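Looking After a Pair of Hand-Held Grippers Without Losing Your Afternoon

This page covers the Tretska pair we use at Zaravura for recording table tasks. Obadia Mohamedi wrote the first version on the back of a packing slip, and it was shorter, mostly because the packing slip was.

Before you start you need a dry microfiber cloth, the small hex key from the kit, a charged battery and a table with something on it. Switch both grippers off. They will complain with one long beep.

Step 1. Wipe the marker cubes. Dry cloth, flat strokes, every face. No spray. A thumbprint on a black square is enough to make the tracker believe your left hand has moved to Brosberg.

Step 2. Check that each cube is tight. Hold the body, nudge the cube with one finger. If it shifts, give the screw underneath a quarter turn and stop there. The thread is plastic and it holds grudges.

Step 3. Put on the harness and set the straps before picking anything up. Adjusting a buckle with a gripper in each hand is possible in the same way that eating soup with a fork is possible.

Step 4. Stand at the table and hold both grippers out toward it, with the cubes in view of the head camera. Move them slowly from side to side and watch the tracking light on the receiver. It should stay green for 60 seconds.

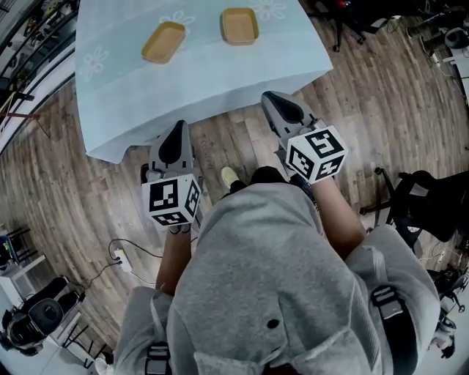
Both grippers held out to the table, marker cubes in view, two empty trays waiting.

If the light flickers, go back to Step 1 and clean the face you skipped. You know which one.

Step 5. Look at the finger pads. Dust fills the texture and then cups start sliding. A dry toothbrush does it. Replace both pads together when they wear smooth; one new pad and one old one will pull everything slightly sideways, and you will spend a morning blaming the software.

Step 6. Run the open and close check. Close the fingers fully, open them fully, 4 times on each side. The reading should come back to within 3 points of where it began. If it doesn't, hold the Magesa calibration button until the second beep and do it again.

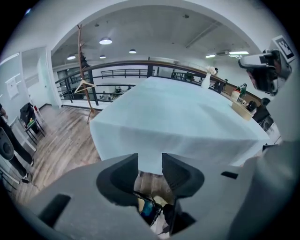

How often should the pads be replaced?
Every 65 hours of recording, or sooner if a dry cup slips in the open and close check. Write the date on the bag the new ones came in.

Step 7. Log the check, put the hex key back in the kit and leave the grippers on the charger with the fingers open. Closed fingers flatten the pads overnight.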